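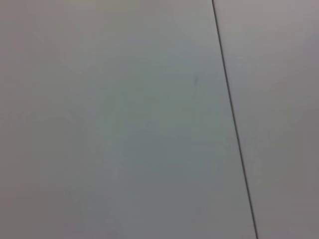

4. Setting the watering timer

Before you begin, close the garden tap and put in fresh batteries.

1. Screw the Vrabec timer on the tap by hand. Do not use a wrench.
2. Hold the Set button for 5 seconds, until the clock is blinking.
3. Choose the start hour, then a run time of 20 minutes.
4. Open the tap fully - the timer keeps the water closed until the start hour.

Caution: Bring the timer indoors before frost. 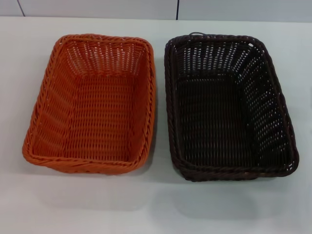

Does the timer keep my program when I change the batteries?
The program is kept for 50 seconds. After this you must set the clock again.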